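We use cookies to remember your preferences and see which posts get read. Accept | Manage settings

The short version of October is that throwing data away made the policy better, and I have spent two weeks trying to find out what I did wrong.

We had 1,800 demonstrations of the sorting task, most of them recorded by Ornella Marino and me in the Ronddale lab with the radiator on full. Seija Tuominen suggested cutting every run where the operator paused for longer than a breath before closing the fingers. I said this was superstition. She wrote the filter over lunch, it left 1,107, and the policy trained on those beat the full set by 31 points on arrangements it had never met.

I checked the seeds. I checked the split. Chi-keung Choi checked me, with more enjoyment than I thought necessary. The gap stayed put.

Our best guess is that a pause teaches the model to pause. From the wrist view a hovering arm looks the same at every step, so the network learns, quite sensibly, that the thing to do when hovering is hover. The old policy could sit over a switch for a whole minute like a man choosing a sandwich. 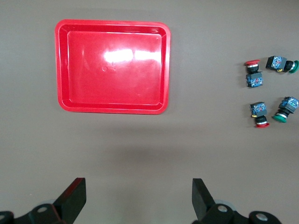
Starting layouts matter more than I had allowed for, too. The hesitations bunch up wherever the grasp angle isn't obvious, and with two red caps and two green ones lying at odds with each other, one red pointing up and the other down, even a person stops to think. Cut the pauses and you risk cutting the awkward layouts along with them. Jean Kerr wants us to trim the still frames and keep the runs, and she is probably right, so that's next on the Fultow machine once Donnie Skinner has finished with it.

Join the newsletter for new posts by email. Unsubscribe at any time.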